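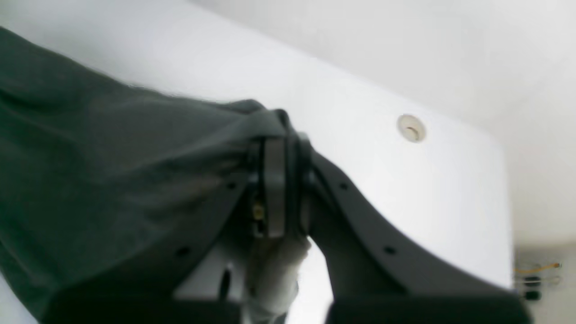 **Skallside Textile Reuse: progress report to Prunura, period 2**

Prepared by Zohreh Ghasemi. Covers work up to the end of September.

## 1. Summary

Sorting of the Jinen stock is complete. Cutting and sewing started later than planned, as the second worktable was delivered with one leg missing. Spending is within budget. We ask for one change to the work plan (section 5).

## 2. Stock and sorting

The Jinen delivery came to 308 kg of mixed cloth and part-made garments. All of it has been unpacked, weighed and sorted by weight of cloth, then by colour. Dark shades make up most of the heavy grade. The charcoal-green cloth was first booked in as black and has been moved to its own shelf, as the difference shows once two panels are joined.

Loose sleeves and trouser legs were entered separately from flat lengths. They take longer to prepare: the seam has to be opened, the curved section at the top cut away and the panel pressed before it can be measured. The yield from a sleeve is lower than we allowed for in the original application, and the tables for the next period use the corrected figure.

Cloth with open or frayed edges is kept if the damage stays within the cutting margin. Anything worse goes to the stuffing bin.

## 3. Creasing and storage

Much of the heavy cloth had been packed tightly and arrived with deep creases. Two methods were compared on offcuts:

- hanging from a rail for 20 hours, then pressing
- pressing straight from the bag with a damp cloth

Hanging first gave flatter panels and halved the pressing time. It uses more floor space. The rails now run along the back wall of the sorting room, and pressed panels are stored flat in stacks no higher than the shelf lip. Folding is allowed only for the light grade.

Ardalan Talebi has rewritten the storage sheet to match. The earlier version should be thrown away if a copy is still on file at your end.

## 4. Cutting and sewing

| Item | Planned | State at end of period |
|---|---|---|
| Tool rolls | 26 | Cut, sewing under way |
| Draught excluders | First batch | Complete |
| Apron pattern | Final version | Second draft |
| Cushion covers | Start in period 3 | Not started |

The apron pattern was tested in the heavy grade and the neck strap proved too stiff to tie. The next draft takes the strap from the light grade and keeps the body as it is. Pocket placing is unchanged.

Needle breakage was high during the first week of sewing. The machines had been fitted with needles meant for light cloth. A heavier size was ordered from Sqalli and has been in use from then on, with fewer stoppages. Thread tension still drifts on the older machine where four layers meet at a hem. A service has been booked, and hems on tool rolls are being done on the newer machine until then.

## 5. Requested change

We ask to move the cushion covers from period 3 to period 4 and to bring the apron run forward. Cushion covers need long flat panels, and the sorted stock holds fewer of these than expected. Aprons can be pieced from sleeve and leg panels. No change to the total award is requested.

## 6. Outstanding

- Replacement table leg: supplier has confirmed dispatch, no delivery date given.
- Fibre content of the unlabelled cloth: burn tests done on the heavy grade, light grade still to do. Unlabelled cloth will not be used in aprons before the tests are finished.
- Stuffing bin: full. A second bin is needed before the next cutting run.
- Receipts for needles and rail fittings are with Ardalan and will be sent with the period 3 claim.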